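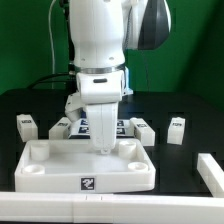
Gripper over the tray on the Lallwood cell, fingertips just above the floor.

The arm faulted on Thursday with a force limit trip at the bottom of its approach. Log showed 43 N against a limit of 40. I reset it, ran the same move at half speed and got the same trip.

Tuấn Mạch checked the tray pose and found Z off by 2 mm. The marker had been recalibrated, but the old offset was still in the config. With the offset cleared I ran 200 cycles and had no trips. The limit stays at 40.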